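Keeping a buttoned sofa clean (and a few other sitting room jobs)

7/5/18

I love a buttoned sofa, I really do, but goodness, they hang on to crumbs. Every little dimple is a pocket, and if you eat toast in front of the telly like we do, you'll know what ends up in them. I've had mine for years now and have got the cleaning down to 22 minutes, tea break not included.

Start dry. Go over the whole thing with a soft brush, always working from the top down, then run the vacuum along with the narrow nozzle. Do the dimples one at a time with a clean make-up brush or an old soft toothbrush, flicking outwards. The join where two cushions meet is the worst bit, so push them apart with one hand and get the nozzle right down in there with the other!
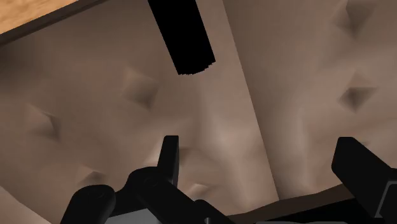
Dimples and the join between cushions – do these first.

For marks, I mix 2 teaspoons of mild washing-up liquid into a bowl of warm water and whisk it until it froths. You only want the froth, on a white cloth, dabbed and never rubbed. Test it round the back first and check the care label too (mine had faded, so I rang the shop – very helpful, they were). Kaiwen Dong, who re-covered my mum's armchairs, told me to blot outwards in, so the mark doesn't spread, and I've done it that way ever since.

Smells are easy. Sprinkle on bicarbonate of soda, leave it overnight and vacuum it off in the morning. I used 100 grams on a whole sofa last January after the dog came in from the rain, and it was lovely again by lunchtime. Go lightly over the dimples though, or you'll be digging powder out for a week.

Plump and turn any loose cushions when you've finished, and keep the sofa out of strong sun if you can. Brown shades hide a lot but they do fade. 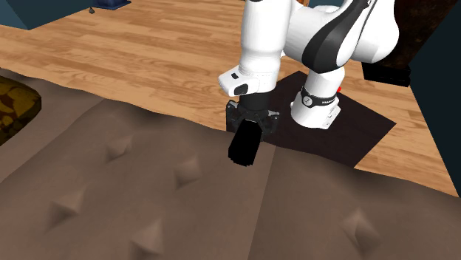 Rings on wooden tables

Try a dab of plain mayonnaise on a white ring, leave it for an hour and wipe it off with a soft cloth. Sounds daft, I know! Follow with a little wax polish, going with the grain.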